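Dukudia Shared Workshop Members' Forum
Arm build: simulation stage

workshop_secretary
Members are advised that the arm project has reached simulation. Mounting at the island remains under discussion, and comments are invited before the end of April.

A_Tuhumury
The current model has the base at floor level in front of the drawers. I have left the tulips and the knife block on the counter so that paths are planned around them.

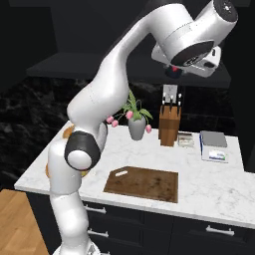 Fig. 1. Simulated kitchen, gripper over the island. Posted by Aisyah Tuhumury.

benchfour
I must object to the base position. The upper drawer handle sits just beside the lower link. I request a ceiling mount.

A_Tuhumury
A ceiling mount was costed at 500 against 177 for the floor plate. I do not support the change.

Voson_K
I agree with benchfour as regards the drawers. Might the base be moved 6 cm to the left?

A_Tuhumury
That can be tried. I shall repeat the 1,000 planning runs and post the collision log.

benchfour
Noted. My objection to the floor mount stands.

Last updated: April, 16:40
Contact the secretary | © Dukudia Shared Workshop | Back to top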